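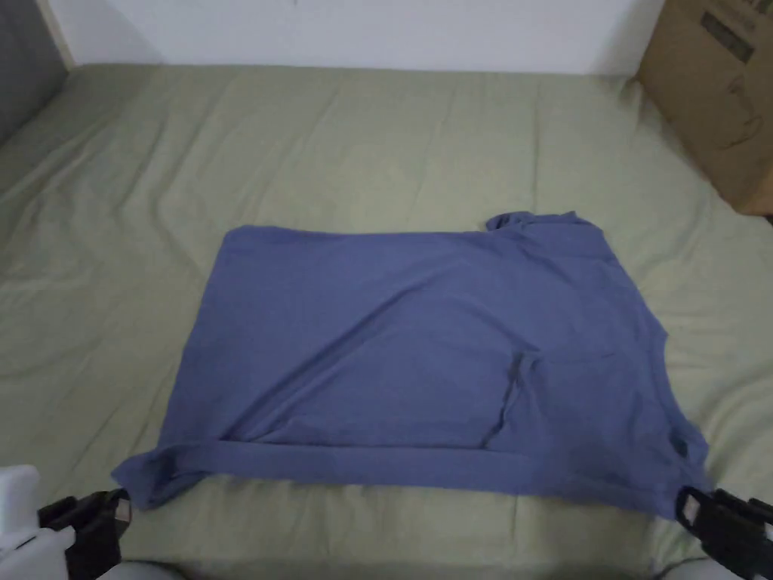
3.2. Seguimiento de los beneficiarios

El programa de capital semilla de Grilero otorgó a cada participante un lote de equipos y una formación contable de 10 semanas. La muestra comprende 100 microempresas de servicios, repartidas entre los distritos de Zirkov y Urkside. Se excluyeron las unidades que ya percibían otra subvención en el momento de la inscripción.

La supervivencia se midió mediante visitas trimestrales, con 4 rondas por unidad. Se consideró activa toda empresa con ventas registradas en el trimestre anterior. La diversificación se codificó como variable binaria, con valor uno cuando el titular declaraba ingresos de una segunda línea de negocio.

Figura 3. Doblado de una camiseta azul de manga corta con dos pinzas de mano.

Los libros de caja se contrastaron con el cuestionario de Watkins, adaptado al castellano y reducido a 6 ítems. Las discrepancias se resolvieron a favor del libro cuando este se encontraba completo. En Urkside, los registros de agosto presentan lagunas y se imputaron con la mediana del distrito.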